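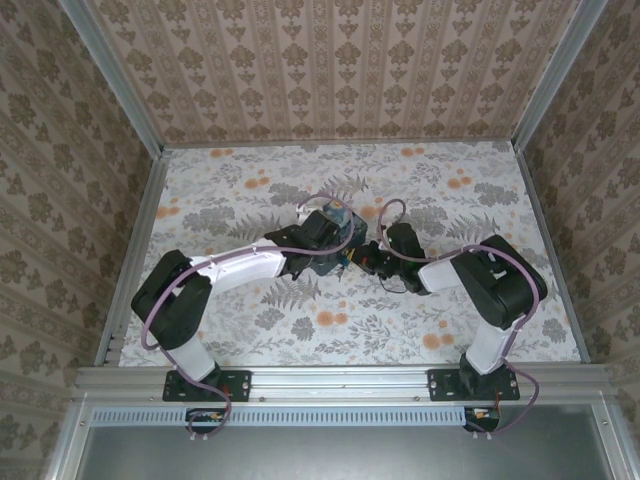

Iolanda Siqueira pregunta por qué, si los robots ya saben montar coches, todavía no hay uno que le recoja el cuarto. Es una buena pregunta y la contestamos por partes.

Los robots de las fábricas de coches son muy buenos en lo suyo. Un brazo que suelda una puerta hace el mismo movimiento una y otra vez, y la puerta llega siempre al mismo sitio y en la misma posición. El robot casi no tiene que pensar dónde está lo que busca. Alguien se lo ha preparado todo antes.

En tu cuarto no pasa eso. Hoy el calcetín está debajo de la cama y mañana encima de la silla, hecho una bola. Hay libros, piezas de construcción, un vaso a medio beber. Para recogerlo, un robot tiene que hacer varias cosas difíciles seguidas: encontrar cada objeto, saber qué es, decidir por dónde lo agarra, apretar lo justo y acordarse de dónde se guarda.

¿Qué es lo más difícil?

Mucha gente cree que lo más difícil es moverse. Mover un brazo con motores es algo que sabemos hacer desde hace mucho tiempo. Lo complicado es tocar. Cuando coges un huevo, tus dedos notan enseguida si resbala y aprietan un poco más, sin que tú lo decidas. Tu piel avisa a tu cerebro todo el rato. Un robot solo nota lo que miden sus sensores, y muchos robots tienen muy pocos en los dedos o no tienen ninguno.

La ropa es un problema aparte. Una caja tiene siempre la misma forma, la mires como la mires. Una camiseta puede estar arrugada de mil maneras y cambia cada vez que la tocas. Para doblarla hay que encontrar los hombros, y a veces los hombros están escondidos dentro de la manga. Tampoco es fácil pasar una cosa de una mano a otra. Una mano tiene que soltar justo cuando la otra ya sujeta. Si suelta antes, la cosa se cae. Si suelta tarde, las dos tiran.

Cómo aprende un robot

En el taller de Prindar, Nathalie Goossens y Eduard Kollár enseñan a brazos robóticos a hacer tareas pequeñas. Una forma de enseñarles es que una persona guíe los brazos mientras el ordenador guarda cada movimiento y lo que se ve en ese momento. Luego se repite con el objeto un poco girado, o un poco más lejos.

Para una sola tarea, meter una pieza en una caja, guardaron 1260 repeticiones. Tú seguramente aprendiste a hacerlo de bebé, jugando en el suelo. Pero un bebé también practica muchísimo, y lo hace con todo lo que encuentra.

Los robots pueden llevar los ojos en sitios raros. Algunos tienen una cámara fija que mira toda la mesa y otra cerca de la mano. La de la mano sirve para los últimos centímetros, cuando los dedos están a punto de cerrarse y desde lejos no se distingue bien el hueco. 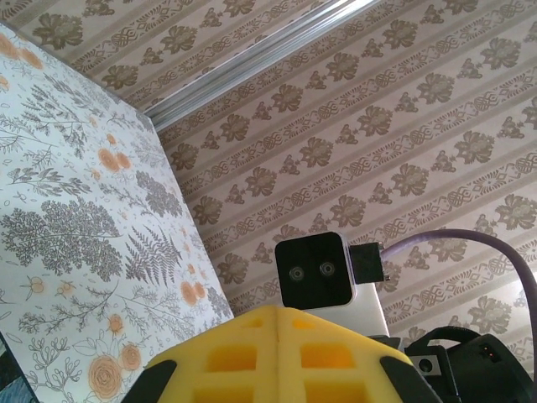
Los dedos también se eligen con cuidado. El metal es duro y resbala con facilidad. Un material blando se aplasta un poco y se adapta a la forma de lo que agarra, igual que la yema de tus dedos. Prueba a coger una canica con dos cucharas y después con los dedos, y verás la diferencia.

¿Y en una tienda?

En el almacén de Lukáč, Iveta Kopecký quiso saber si un robot podía colocar botes en una estantería. Con los botes iguales y bien separados lo hizo sin problemas. Después le pusieron delante 40 productos mezclados, con bolsas, tubos y cajas abiertas, y falló con 5. Casi todos los fallos fueron con bolsas. Además iba despacio, y una persona terminaba mucho antes.

Fallar con unos pocos puede parecer poca cosa, pero piensa en los platos de tu casa. Si un robot rompiera un plato cada vez que pone la mesa, pronto comeríais en servilletas.

Entonces, ¿pueden ya o no?

Algunas tareas sí. Hay robots que aspiran el suelo y otros que cortan el césped, y llevan años en las casas. Hacen una cosa sola y casi no tienen que agarrar nada. Recoger un cuarto entero, doblar toda la ropa o cocinar en una cocina desconocida les sigue costando mucho - a veces sale bien en una prueba y mal en la siguiente.

Iolanda, de momento te toca recoger a ti. Si quieres ayudar a quienes investigan esto, fíjate mientras lo haces en cuántas veces cambias la forma de la mano. Puedes apuntarlo en una hoja y traerla a clase.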